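Category: Student Work > Robotics > Simulation

Comparing Two Grippers and Three Camera Placements in a Simulated Kitchen
Final project report, Vokwood College, robotics elective

1. Background

Our group was asked to pick one household task and find out which parts of a manipulation setup matter most for it. We chose clearing a mug out of a kitchen sink and setting it on the counter. A sink has walls, a faucet in the way, and a floor that is lower than everything around it, so a gripper that works well on a flat table can do badly there.

Everything was done in simulation. The kitchen comes from the Flemari scene pack that the department already had installed. We changed the starting poses of the objects and left the rest alone. The arm was the same in all runs. What we varied was the gripper, the camera view given to the policy, and, in a smaller test, the controller.

2. Setup

The first gripper was the standard parallel-jaw model. The second was the Wosside, a hand with jointed fingers that curl inward as they close. Both had the same grip force limit. We used the Menon controller for the main test, running in position mode, with the default gains.

The three camera placements were:

- a fixed camera facing the cabinets and backsplash
- a fixed camera looking down at the sink from the front
- a wrist camera that moves with the gripper

We also had a second, easier task where the only job was to look at the upper cabinets and decide if anything was stored in them. It used no grasping and mostly told us if a camera setting was usable. We spent longer on it than planned. The glass takes contrast out of whatever is behind it, and our first threshold values missed most of the gray and white test objects completely. Bright ones were no trouble.

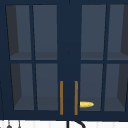 Figure 1. Yellow object behind the glass, to the right of the cabinet handles.

After adjusting the exposure we reran the cabinet check with all the test objects and kept the new settings for the rest of the project. The older runs were thrown out.

For the main task, a trial counted as a success if the mug ended up on the marble with no contact between the fingers and the faucet. Touching the basin wall was allowed. We stopped a trial after 40 seconds. In total we ran 538 trials, not counting the ones from before the exposure change.

3. Gripper results

The parallel jaws did well when the mug was near the middle of the basin with the handle pointing up or to the side. They did badly near the walls. One jaw has to fit between the mug and the wall, and if the gap was under 2 cm the planner usually gave up or pushed the mug into the corner. Once it was in the corner there was rarely a second chance.

The Wosside was better near the walls. It could hook a finger inside the mug and drag it a short way before lifting. Its main problem was size. The folded knuckles stick out, and on the approach they came close to the faucet more often than we expected. Most of its failed trials were faucet contacts.

We also tried an approach from the side, with the hand starting out past the edge of the sink and coming in over the drainboard. This cleared the faucet well. The cost was a longer path and a bad angle for the last part of the reach, down into the basin.

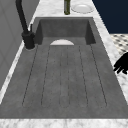 One comment at the midterm review was that the side approach made the comparison unfair, and that both grippers should start from the same pose or we should report the results separately. We agreed and did the second. The side approach runs are in their own table in the appendix and are left out of the totals above. The same reviewer asked if the grooves in the drainboard affected sliding. We checked the collision mesh and they don't – the surface is modeled as flat.

4. Camera results

The wrist camera gave the highest success rate with both grippers. This was expected. The size of the gap was not: with the cabinet-facing camera alone, the policy failed in around 20 of every hundred trials that the wrist camera version completed.

The cabinet-facing camera looks mostly at the wall, and the lower part of the sink is close to the bottom of its view. Small changes in its tilt made large changes in what the policy could see of the mug. We fixed the tilt on a Wednesday and found out the next week that one machine was still using the old file, so that batch had to be repeated too.

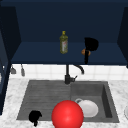 Figure 3. Cup in the right basin, with the bottle on the shelf behind.

Objects on the counter and the shelf had less effect than we thought they would. We moved the bottle to several places and the success rate stayed about the same. Plates near the rim of the sink were different. They are white like the marble, and the policy sometimes picked a place-down spot overlapping one.

We then put things inside the mug to see if it would change the grasp. With the parallel jaws it made no difference. With the Wosside it did. The hooking motion needs an open mug, and when a cookie was in there the finger stopped against it and the hand closed in the wrong position. The policy had never seen a filled mug in training, so this could probably be fixed with more data.
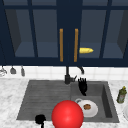

5. Controller test

We ran a short test with the Menon controller in impedance mode. Contact with the basin wall was softer and the mug tipped less, but placing on the counter got less exact. We did not have time to tune the stiffness, and these numbers should be treated as a first look only.

6. What we would change

Use the same start pose for everything from the beginning. Keep camera settings in one shared file. Test filled mugs early. We would also like to try the Wosside with a shorter outer finger segment, if the model can be edited – that might solve most of the faucet contacts.

For someone repeating this task with only one camera, we suggest the wrist view. For the gripper it depends on where the mug starts. Away from the walls the parallel jaws are simpler and had fewer problems.

The appendix has the full tables, the side approach runs, and the list of discarded batches.

More student projects
Line following with a low-cost light sensor
Drawer opening with one arm: force limits and slip
Notes on calibrating a wrist camera
Sorting cutlery by shape, November update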